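教材一覧 > 地域と警察 > 第4章

印刷する　メールで送る

前の章　目次　次の章　用語集

第4章　急がない通報をどのように受けるか

警察に電話をかける人は、いつも事件の中にいるとは限りません。隣の家の犬が長く鳴いている、道路の標識が曲がっている、知らない車が何日も同じ場所にとまっている。このような電話は、緊急の通報と同じ回線に入ると、受ける側の時間を使います。しかし、かける人にとっては小さくない問題ですから、断ることもできません。この章では、緊急ではない通報を、地域の保安官事務所がどのように受け、記録し、返事をするかを学びます。

第3章では、緊急の通報を受けてから巡回の車が出るまでの流れを説明しました。そこで使った「受理」「振り分け」「完了」という三つの言葉は、この章でも同じ意味で使います。ただし「完了」については、後で少し意味を広げますので、注意して読んでください。

4.1　二つの番号

シルンヴィル（Cilunville）の保安官事務所は、人口の少ない地区を広く受け持っています。以前は電話の番号が一つしかありませんでした。ある年の6月の記録を見ると、一か月に入った電話は600件で、そのうち緊急と判断されたものは100件でした。残りの電話も、同じ係が同じ机で受けていました。

この記録をもとに、事務所は二つ目の番号を作ることにしました。新しい番号は相談の番号と呼ばれ、昼の時間だけ係がつきます。夜は録音に切りかわり、次の朝に係が内容を聞きます。録音の案内は30秒で終わるように作られました。案内が長いと、途中で電話を切る人が増えると考えたからです。

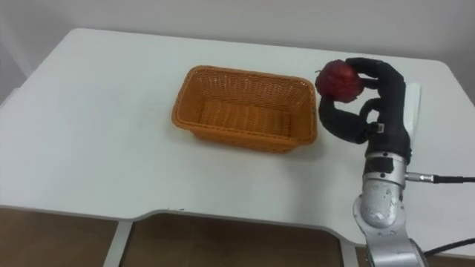

番号が二つになると、どちらにかければよいか、かえって迷ってしまう、という意見が、ラケツサイド（Laketside）の住民説明会で出されました。夜に物音を聞いたとき、それが緊急かどうかは、かける前の自分には分からない、というのです。事務所はこの意見を受けて、案内の紙に「迷ったときは緊急の番号へ」という一行を加えました。

この一行は短いですが、制度の考え方をよく表しています。緊急かどうかを判断する責任は、かける人にあるのではなく、受ける人にあります。間違った番号にかかってきた電話は、係が中でつなぎ直します。かけた人に「かけ直してください」と言うことは、原則としてしません。

4.2　記録の形

相談の電話にも、緊急の電話と同じように受理の番号をつけます。記録する項目は、日時、場所、内容、返事が必要かどうか、の四つです。名前を言いたくない人からは、名前を聞かずに受けてもかまいません。この場合、係は受理の番号だけを伝え、後で問い合わせができるようにします。

トゥメント（Tument）の分室では、初めのころ、内容の欄を自由に書かせていました。その結果、同じ交差点についての苦情が、係によって違う言葉で残り、後から集めることが難しくなりました。現在は、先に種類を選んでから、文を書く方法になっています。種類の表は章末の資料にありますので、4.4の練習をする前に一度目を通してください。

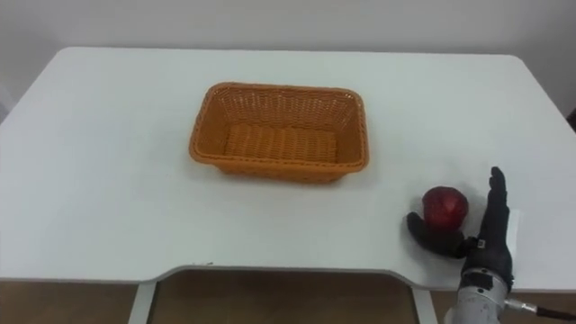
図4-2　白い台とオレンジ色の編みかご

4.3　返事をするということ

電話を受けた後、警察が何をしたかを住民に知らせることは、長い間、あまり大切にされていませんでした。巡回をして、異常がなければ、それで仕事は終わりだと考えられていたのです。ところが、住民から見ると、返事がないことは、何もしなかったことと区別ができません。

シルンヴィルの事務所では、返事を希望した人への連絡が終わるまで、その相談を「完了」としません。前に述べた、意味を広げるというのはこのことです。連絡は電話でも手紙でもよく、内容は短くてかまいません。ベルカディ（Belkadi）地区で最初に試したとき、返事を希望した相談は62件ありました。係は一件ずつ、巡回した日と、見た結果を伝えました。

返事の中で話してはいけないこともあります。近所の人の名前、調べている途中の事件、ほかの人からの通報の有無などです。どこまで話せるかを判断することは、経験のある係にとっても簡単ではありません。次の節では、実際の会話に近い文を使って、この判断を練習します。

考えてみましょう

住んでいる地域の警察には、緊急ではない電話の窓口がありますか。ある場合は、受付の時間と、夜の対応を調べて、4.1の例と比べてください。

前の章　目次　次の章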